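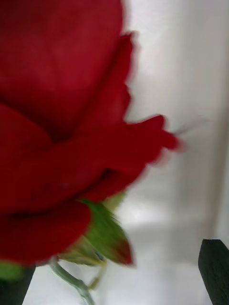 Fake flowers are dust collectors and they always look like it, a reader wrote under my last post, and I've been arguing with that comment in my head ever since. I used to agree! Then I bought the Vonetti mixed stems, the red roses and light blue hydrangeas, from the Farkley home store, and now I have opinions.

The roses first. Mine came pretty squashed, so I spent an evening opening up the petals with my fingers and bending the stems (they bend fine, just go slowly near the flower head). They're a deep crimson, which I like a lot better than the fire engine red on the set I had before. From across the dining room I'm completely happy with them. Up close the petals are still too smooth for me, but who sniffs a centerpiece?
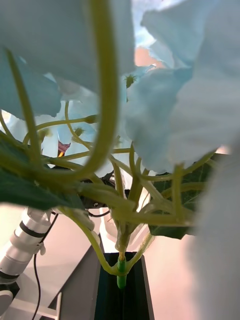 Can you keep them outside on a porch? I wouldn't in full sun, but a covered porch is fine for a party or a weekend if you bring them in afterward.

Cleaning is easy enough. I use a soft paintbrush on the roses and a hair dryer on the cool setting for everything else - the hydrangeas have so many little corners that a cloth just snags.
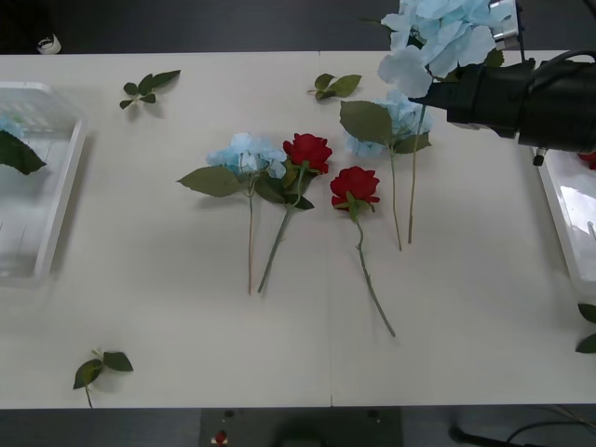

My biggest gripe with cheap stems has always been everything below the bloom, the shiny bare stalk that screams plastic. Vonetti did better there. The rose stalks have tiny thorn-like bumps on them, and the hydrangeas get big leaves with serrated edges, so you can use a clear vase and not hide a thing. The hydrangea stalks are thin for such a full head, though, and mine lean in a wide vase. A handful of glass pebbles fixed it.

I paid around 40 dollars for everything, and for that I'd buy them again. Next time I'd get more blue and fewer red, and I'd love a white hydrangea if they ever make one.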